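Stifte und Prospekte am Sortiertisch

Sammelstelle Miltusen, Bilder aus dem Juli

Im Juli haben wir in Miltusen den Sortiertisch neu eingerichtet und danach den ersten Schwung Papier durchgesehen. Auf dieser Seite stehen ein paar Bilder vom Tisch und dazu Notizen, wie wir mit dem Material umgehen. Der Bestand umfasst zurzeit 2000 Prospekte, Faltblätter und Kataloge. Dazu kommen Schreibgeräte, die wir zum Beschriften brauchen und die nach jedem Durchgang wieder an ihren Platz müssen.

Die Unterlage ist mintgrün mit weißen Linien. Wir hatten vorher eine weiße, auf der man helle Blätter schlecht gesehen hat, vor allem dünne Einleger, die aus einem Heft gerutscht waren. Auf dem Grün hebt sich der Rand eines weißen Blattes gut ab. Die Linien helfen außerdem beim geraden Anlegen, auch wenn sich während der Arbeit keiner daran hält.

Stifte

Weiße Marker und ein roter Druckstift. Die Marker nehmen wir für die Mappen und für die Rückenschilder der Kartons, den roten Stift für Vermerke auf den Begleitzetteln.

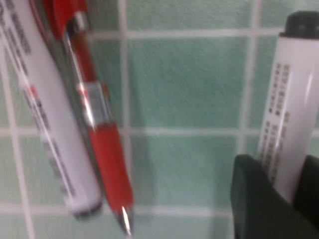

Auf die Prospekte selbst wird nicht geschrieben, auch nicht auf die Rückseite und auch nicht ganz klein in die Ecke. Wer eine Nummer vergibt, schreibt sie auf den Begleitzettel und legt ihn vorne ein. Bei den alten Beständen aus Waravham war das anders geregelt, dort steht die Nummer meistens mit Kugelschreiber oben rechts auf dem Umschlag. Wir lassen das so.

Marker werden liegend gelagert. Stehend mit der Spitze nach oben schreiben sie nach einigen Wochen blass, und dann wird auf den Mappen zweimal nachgezogen, was unordentlich aussieht. Leere Stifte bitte nicht zurück in die Schale legen. Nachschub liegt im Schrank links neben der Tür, zweites Fach von oben. Die Etiketten liegen im Fach darunter, eine Packung zu 1000 Stück ist angebrochen und wird zuerst verbraucht.

Papier auf dem Tisch

Ein weißes Blatt mit großen Schriftzeichen in Blau und Rot, quer zur Leserichtung abgelegt. Es ist noch ohne Begleitzettel.
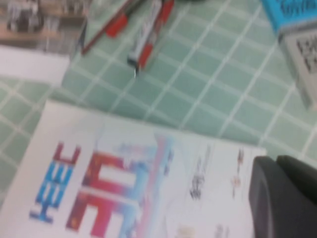
Die meiste Zeit geht beim Ausrichten verloren. Was aus einem Karton kommt, liegt in alle Richtungen, und wer sofort zu sortieren anfängt, dreht jedes Blatt mehrmals um. Wir legen deshalb erst einmal alles aus, bis der Tisch voll ist, und drehen dann in einem Durchgang. Danach wird nach Format getrennt – große Hefte nach hinten, Faltblätter nach vorn, Einzelblätter in die Schale.

Einzelblätter machen Mühe. Oft gehören sie zu einem Heft, das in einem anderen Karton liegt. Wir heben sie bis zum Schluss auf und vergleichen dann Farben und Schrift. Bleibt etwas übrig, kommt es in eine eigene Mappe mit dem Vermerk »Einzelblatt, Zuordnung offen«. Von den 600 Mappen, die wir angelegt haben, stehen die offenen ganz unten im Regal, damit man sie ohne Suchen wiederfindet.

Fremdsprachige Titel werden so aufgenommen, wie sie gedruckt sind. Wer die Schriftzeichen nicht tippen kann, lässt das Feld frei und trägt nur den lateinischen Namen ein, sofern einer auf dem Blatt steht. Bitte keine eigenen Übersetzungen in das Titelfeld, dafür gibt es die Zeile Bemerkungen.

Kataloge

Zwei Drucksachen mit dem Schriftzug AgileX, schräg übereinander. Vorn liegt der Produktkatalog, auf dem Umschlag ein Raum mit hellen Holztischen und kleinen Kettenfahrzeugen darauf, darüber der rote Titel 松灵机器人.

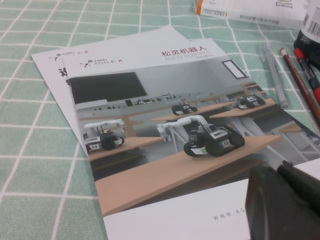 Kataloge mit glattem Umschlag rutschen, wenn sie gestapelt werden. Mehr als eine Handbreit hoch legen wir sie nicht. Im Regal stehen sie mit dem Rücken nach vorn, geklammerte Hefte ohne Rücken kommen in die Stehsammler von Cutinari, die grauen mit dem schmalen Ausschnitt. Die breiteren Sammler von Barbosa sind für Formate über A4 gedacht und im Moment fast alle belegt.

Doppelte Exemplare werden nicht weggeworfen. Das besser erhaltene bleibt in Miltusen, das andere geht nach Waravham, wo der Tauschbestand geführt wird. Auf dem Begleitzettel reicht dafür ein rotes T.

Im Regal ist Platz für 4000 Stücke, wenn die beiden oberen Böden noch eingehängt werden. Die Träger sind da, die Schrauben fehlen. Bis dahin bleiben die Kartons mit den Nachlieferungen unter dem Tisch stehen.

Wer mitsortieren möchte, kann nachmittags ab 14 Uhr kommen. Getränke bitte auf die Fensterbank stellen.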